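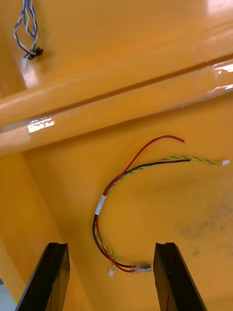
The wiring side of the Presley workshop has moved along further since the autumn than I dared promise you, and I'm very glad to be able to write that down in a report. When the Disberg Fund agreed to help us save usable wire harnesses from scrapped equipment, most of what we had was tangled together in bins, and a person could spend a good part of an afternoon just pulling one length free of its neighbors. What we are working toward is having every piece lie out by itself, so you can follow each color from one end to the other. A red wire, a black one and a twisted yellow and green pair, laid in an open curve on the yellow paint with the ends fanning apart, is about as easy a thing to read as our learners will ever get, and the blue and white bundle with its small black connector makes a good next step up, as the strands spiral around each other and have to be followed more slowly. We are not at that point with everything in the building, but we are a good deal closer.

Progress report to the Disberg Fund
Wire Harness Recovery and Training, Presley workshop
Prepared by Felista Makori for Saron Feyisa
1/24/18

What we have done since the last report

The largest piece of work was the sorting itself. You will remember that the material arrived in three very uneven deliveries, and that the middle one was mostly wet cardboard with some wire in it. We have now been through all of it. In total we logged 789 harnesses and part harnesses, which is more than the estimate in our application, and I should say right away that the extra is mostly short stuff. Merle Brunton kept the log from beginning to end and I don't believe there is a single page of it without a coffee ring, but it is complete, and it is legible, and the sorting codes in it match the labels on the shelves.

Of everything logged, about 300 pieces have been tested for continuity and passed. These are bagged, tagged with wire colors and connector type, and ready to be used for teaching or for repair work. Another group passed on some wires and failed on others. We have kept those on purpose, as Jolán Magyar wanted real faults for the spring class to find, and she was quite firm that a fault made with a pair of side cutters is no substitute for one that came about through years of vibration. The rest is either waiting for testing or has gone into the copper bin.

I'd like to say a word about the connectors, because they have taken more time than the wire. A harness with a sound plug at the end is worth a great deal more to us than one with bare ends, and yet plugs are the first thing to suffer when equipment is taken apart in a hurry. We lost quite a few to cracked latches. Felicidad Tan worked out a routine for getting terminals out of damaged housings without bending them, and she has written it up on a card that hangs over each bench. It begins "Put the pliers down," and it goes on from there. The white housings have been the most trouble to match and the black ones the least. We now have a drawer of loose housings sorted by the number of positions, and it gets opened all day long.

The work surfaces

This was a small line in the budget but I think it has made a real difference. Under our old lamps a dark wire on a dark bench was very nearly invisible, and people were leaning in so close that they were in their own light. Wire laid on bright yellow paint is much easier to follow. Even a black wire stands right out.

There is one drawback, and in fairness I ought to mention it. Gloss enamel throws the light back at you. A white connector sitting where the glare falls can wash out nearly to nothing, and Merle tells me he has twice gone hunting for a housing that was right in front of him. We have tried moving the lamps lower and to the side, and that helps. When we next have something to repaint we will try a satin finish and see whether it holds up as well to being wiped down. Yellow wires, I suppose, will always be a bit of a nuisance on yellow, though so far the green twisted alongside has been enough of a guide.

Training

The first group finished just before the holidays. They met in the evenings, and the group stayed together very nicely even through the icy spell, when the parking lot was a sheet of glass and I would not have blamed anyone for staying home. Between them they put in 63 bench sessions. By the end every one of them could trace a harness by color, check it with a meter, draw it out on paper, and crimp a new terminal that held when Jolán gave it a tug. Her tugs have become rather well known. Two of the group have gone on to paid work at Grukier, on the repair counter, and they still come by when they are passing.

What went less well was the drawing. We had set aside one session for it and it needed at least three. People who were quick and sure with their hands froze up a little when asked to put a harness on paper, and several told us they had not drawn anything since school. For the spring group we are going to bring the drawing in from the first evening, starting with very simple harnesses (a few wires, one plug, nothing hidden under tape) and building up slowly. Jolán has picked out a set of them already and put them on the low shelf.

We are also changing the order in which people meet twisted pairs. In the first group these came near the end, as if they were something advanced, and learners treated them that way and got nervous. The usual mistake was to untwist the whole length in order to see it better, and of course it never goes back quite the same. From now on we will show a twisted pair early on and ask people to leave it twisted and follow it with a fingertip.

Spending

We are within budget overall. Bags, tags and heat-shrink cost less than planned, mostly thanks to the people at Tatlı, who let us buy by the case at their trade rate. Meters cost more. The inexpensive ones we began with had test leads that gave out, and we replaced those leads with better ones partway through. Crimping tools came in just where we expected. I have moved a small amount from printing to tools, as you and I agreed on the phone, and the receipts are in the folder that Felicidad is mailing to you separately. She has put them in date order, with a note on the ones where the ink has faded.

I would like to ask whether the remaining printing money could go toward a second good crimping tool. We have one that everybody likes and there is a line for it most evenings. If you would rather we left that alone until the next grant period, we can manage perfectly well, and people do get some good talking done in that line.

What comes next

Between now and April we plan to finish testing the harnesses still on the waiting shelf, start the spring group, and put together the small loan sets that we described in the application. Each set will have a handful of sound harnesses, one or two with faults, a card of wire colors, and blank paper for drawing. The high school has asked for the first, and the library would like to have one over the summer.

We also need to decide what to do with the short pieces. They are too good to scrap and too short to be much use as they are. Merle would like to splice them into practice lengths and Jolán would like him not to, and I expect we will end up doing some of each. I'll let you know in the next report.

Please do come and see us if you are out this way. The door on the loading side is the one to use, and the evenings are the liveliest time. With warm thanks from all of us for your patience over the late paperwork in the fall, and for the very kind note you sent to the group when they finished. Felicidad pinned it up by the kettle.

Felista Makori
Presley workshop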